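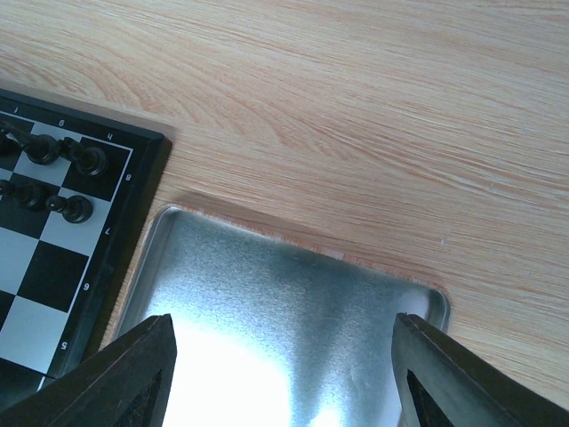 Rosalind Keeble
Fixtures and match results, Clovo Chess Club

To: clovo-chess list
Date: May 12, 2020
Subject: Re: Postal games over the summer, is this serious?

Morning all,

I'm answering on the list because the same points have reached me privately in several different tempers. The original is quoted below so that you can see what I'm up against.

> I see from the last round-up that we are proposing to play Prindis by post. By post! In the age of broadband! I have nothing against stamps but my last game on Clisico took fifteen minutes, including the time I spent looking for my glasses, and I don't see what is gained by making it last until August.
>
> Also:
>
> Who pays for the stamps?
>
> What stops the other side looking everything up?
>
> What happens if a card goes missing? I live on the lane where the post comes when it feels like it.
>
> And is the Prendergast Shield being played for or not? It has been on my bookcase since last spring and I would like to know whether to dust it.
>
> Not trying to be difficult.

Taking these in an order that suits me.

Why post at all. We tried Clisico for the April friendlies and I have the results sheet to prove it. Of the games that were started, a fair number ended because somebody's connection dropped, one ended because a member clicked on the wrong knight and then resigned in disgust, and one was won by a grandchild. Several people on this list don't have a computer they like, and a couple of them read these messages only when a neighbour prints them out (hello, and sorry about the length). I wanted something everyone could play, and everyone has a letterbox.

It's also slower, and I count that in its favour. Most of us have a board standing set up somewhere at the moment with nothing happening on it. A postal game gives you a position to walk past with a cup of tea for three days and be wrong about in different ways.

Stamps. You pay for your own. Second class is fine. If that's a difficulty, tell me off the list and a small book of stamps will come through your door with no further discussion.

Looking things up. Books are allowed. They always have been in postal play, and I'd encourage it, given that most of us own a shelf of opening manuals bought in a hopeful mood and read as far as chapter two. Computer engines are not allowed. I can't check. Prindis can't check either. I will say only that anyone at this club who starts playing like a machine is going to be noticed fairly quickly, and I've played all of you.

Missing cards. If you've heard nothing in 15 days, send a repeat of your last move marked REPEAT. If that vanishes as well, ring me, and I'll ring my opposite number at Prindis, who sounds very patient. Please don't claim the game on time. I have no wish to spend my summer adjudicating the lane.

How to write a move. This caused more trouble than anything else last time the club did postal, and the old scorebooks are full of furious marginal notes. So:

Write the move number, your opponent's last move, and then your reply. All three, every time, even if it feels like being back at school.

Use ordinary algebraic notation. Those who still think in the old style (P-K4 and so on) may do so in their heads. We agreed this with Prindis, who have the same members we do under different names.

Conditional moves are fine and save stamps. "If you take on d5, I take back with the pawn" is binding if the other player does take on d5. It isn't binding if they do something cleverer. Don't send a whole tree of them. In one game in the old scorebooks the conditional moves ran to a second sheet, and the reply came back with a different first move and the word "No".

An illegal move has to be replaced by a legal one with the same piece, if there is one. Play it out on a real board before you lick the envelope. I say this with feeling, having once castled by post out of check and received a very polite card back.

Keep every card you get until the game is over. If there's an argument, the cards are the evidence, and your memory of the cards is not.

The Shield. Yes, it is being played for. I looked through the minutes and there's nothing in the Prendergast rules that says the match must be played in one room, or even in one season. There is a rule about sandwiches, which I'm treating as suspended. So please dust it. While you're there, would you see whether the little plate for last year was ever engraved? I have a receipt that says it was and a feeling that says it wasn't.

Pairings are going out this week by post, naturally. Home colours are as for the cancelled fixture, so odd boards have Black. If you had already prepared something terrible for your opponent in March, it will have kept.

Two other bits while I have you. The hall has confirmed that we won't be charged for the weeks we can't use it, which is decent of them. And whoever borrowed the club copy of the endgame book, the fat one with the loose spine: it's 74 pages lighter than it ought to be, judging by the bundle that turned up in the clock box. I'm not cross. I'd just like the two parts to be in the same house.

If you want to play and haven't told me, tell me by the weekend. If you don't want to play, you needn't write and explain, though I notice that nearly 200 lines of explanation have arrived already.

Rosalind

--
clovo-chess: club notices, results and grumbling
Replies go to the whole list unless you change the address. Please check before you are rude about Prindis, as some of them are on it.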